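Clulau Household Textiles Project
Progress report to the Fornum fund, second period
Prepared by Idun Amundsen, 2021-03-21

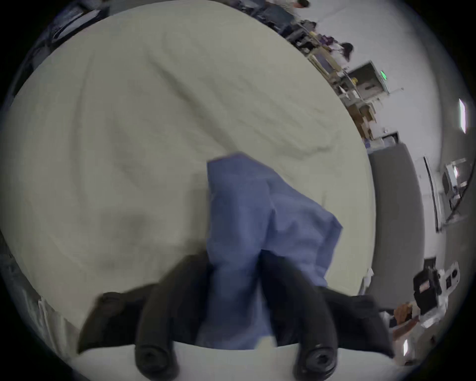 Blue cloth held over the white fabric, main room.

1. Where we are

The fund asked for a plain account of whether the sorting and folding work is worth continuing at its present size. My answer is that part of it is. The work has gone on steadily since December, the room is in daily use and the log is kept. What the log tells us is less than the first report promised.

We have logged 2,552 handlings of cloth to date. Of these, 619 concern large white items, mainly sheets and duvet covers, and 456 are small coloured cloths taken from on top of or beside a larger piece. The rest are towels, pillowcases and clothing, which were easier and which I would not lean on too heavily when judging progress.

2. Large white items

Torunn Hovland, who wrote the first report, described these as "largely settled". I don't agree. A crumpled sheet takes up most of the working surface, and its creases look much the same from one side as from the other. Finding a corner is still the slow part. Our written method says to find the corner first and says nothing useful on how. Yi-an Ji has redrafted that page twice and is not happy with it either.

3. Small coloured cloths

Better, on paper. A blue cloth against white fabric is easy to pick out, and that is my objection. Most homes we want to write guidance for have white cloths on white bedding, or a grey sock somewhere in a grey blanket. I have asked for 100 handlings with matching colours before anyone quotes the present results outside the project.

Bunched cloths are a separate matter. They are logged as "lifted" whether they come up flat or in a lump, and the two should never have shared a column. Sixten Brekke is splitting them in the log – old entries will stay as they are, as we can't tell them apart now.

4. Room and supplies

The desks and workbenches are cluttered with equipment, cables and containers, and it has become hard to find a clear spot to put finished folding down. Trygve Lindholm has a shelving quote from Engebretsen. I have not approved it. I would like to see the benches cleared first.

The second batch of bedding from Bastonia has arrived and is in the log under its own heading.

5. Request

We ask the fund to release the next instalment for the small cloths only, and to hold the part for large items until the redrafted method has been tried. A revised budget is attached – the travel line is unchanged.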